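Every year when we sit down to plan the budget at Driltby, somebody slides a quote for a full robot arm across the table, and every year I find myself making the same small speech, so I may as well write it down and save us all the coffee.

I like the big arms, I really do! But an arm on its own can't do a thing with a shirt. Somebody has to show it how, over and over, in bedrooms with real beds and real heaps of clothes, and that part of the work hardly ever gets its own line in the plan. Last January we put 4000 dollars into 4 hand-held grippers from Lenier – plus a box of spare fingers – and I would spend it the same way tomorrow.
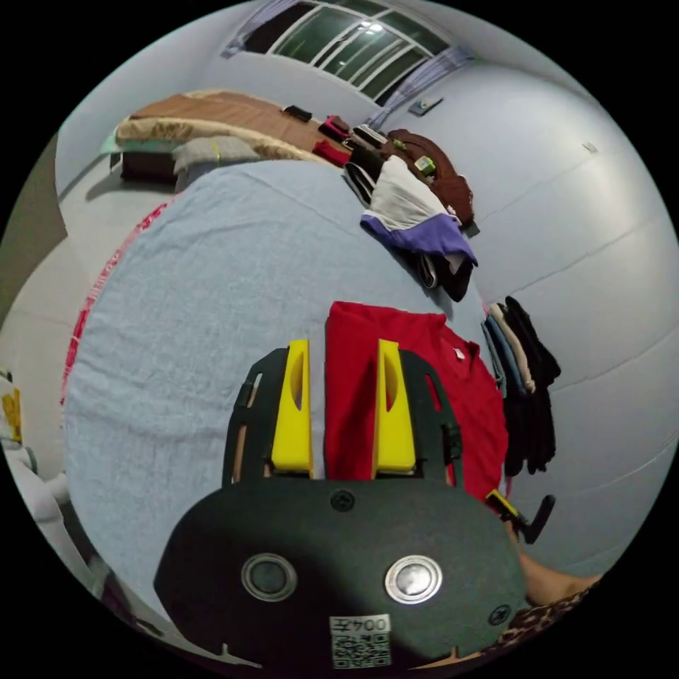 A hand-held gripper over the bed, with a red T-shirt laid out behind its yellow fingers.

Now, I know the case for buying the arm first. The folks at Katsaros made it to me very kindly over a long lunch, and they're right that prices seldom wait for anyone. Still, our crew brought back 107 folding sessions that month against a plan of 100, and what slowed them down was worn fingertips and people needing a rest – small, dull, cheap things that a budget ought to have room for.

So my plea for the coming year is a modest one. Pay the people who hold the tools, buy up to double the spare parts you think you need, and let the arm wait until spring. The quote will still be sitting in my drawer, and I promise to read it again with an open mind.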